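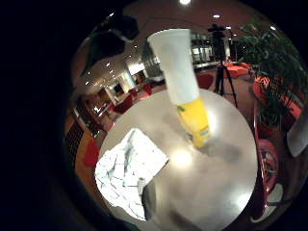 Atedo to supply field radio sets to Jodell garrison

March | Atedo Press Office

Atedo has received an order for 541 portable radio sets for the army garrison at Jodell. The order includes chargers, spare batteries and two repair benches.

Deliveries will be made in 10 lots from the Kukunier plant. Each lot will be tested for range and battery life before shipment. Operator training is included in the price.

Recent releases
Kukunier plant adds second test line
Atedo and Vukadinović extend parts agreement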